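Primton Opens Textile Repair and Reuse Center to Keep Household Fabrics in Use

PRIMTON, 2026-03-14 — The Primton Textile Trust today announced the opening of its Repair and Reuse Center at 19 Sengar Street. The center will accept bedding, cushion covers, curtains and other household fabrics from residents, carry out minor repairs, and return the items to their owners or offer them for resale at low cost.

The opening follows a pilot program run from the Trust's former premises on Etau Road. During the pilot, staff received 1486 items from households across the city. The most frequent requests were for zipper repair, seam repair and the shortening of curtains.

"Many of the items brought to us had a single fault," said Lalit Nautiyal, Director of the Primton Textile Trust. "The fabric was sound, and the owner had no wish to part with it. The new center gives us the room and the equipment to take on that work on a regular basis."

The center occupies 900 square meters on the ground floor of a former furniture warehouse. It includes a public intake counter, a sewing workshop, a laundry, and a shop floor for donated goods. A separate teaching room will be used for evening courses in hand sewing, machine maintenance and zipper replacement. 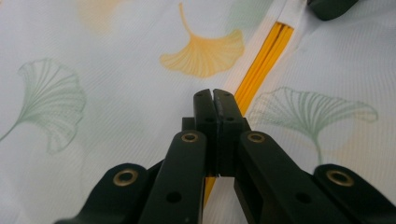
Zippered fabric with a ginkgo leaf print in green and golden yellow.

Residents may bring up to 2 items per visit. Each item will be inspected at the counter and given a written estimate before any work begins. Repairs to zippers, hems and straight seams will be charged at a fixed rate, which is posted at the counter. Items that require a specialist, including leather goods and wool carpets, will not be accepted.

Household fabrics must be clean and dry when handed in. Pillow inserts and mattress pads cannot be taken. Owners who wish to donate an item for resale will be asked to sign a short transfer form, and donated goods may not be reclaimed once they have been placed on the shop floor.

Thread, zipper tape and fasteners for the workshop will be supplied by Prundard, a regional haberdashery wholesaler, under an agreement signed with the Trust. Prundard will also provide surplus stock for use in the teaching room.

"Replacement parts are often harder to find than the skills to fit them," said Radu Mihăilă, Head of Supply at Prundard. "Older cushion covers in particular use zipper lengths that retail stores no longer carry. We hold those lengths in our warehouse, and we are pleased to see them put to use."

Registration for the first series of evening courses is now open at the intake counter. Courses are free of charge to residents of Primton, subject to the availability of places. A second series — intended for people with some sewing experience — will begin in July.

The Trust will publish a report on the center's first year of operation, covering the number and type of items received, the share returned to their owners, and the income raised through resale.

About the Primton Textile Trust
The Primton Textile Trust is a nonprofit organization that supports the repair, reuse and recycling of textiles in the city of Primton and neighboring districts.

Media inquiries
Press Office, Primton Textile Trust, 19 Sengar Street, Primton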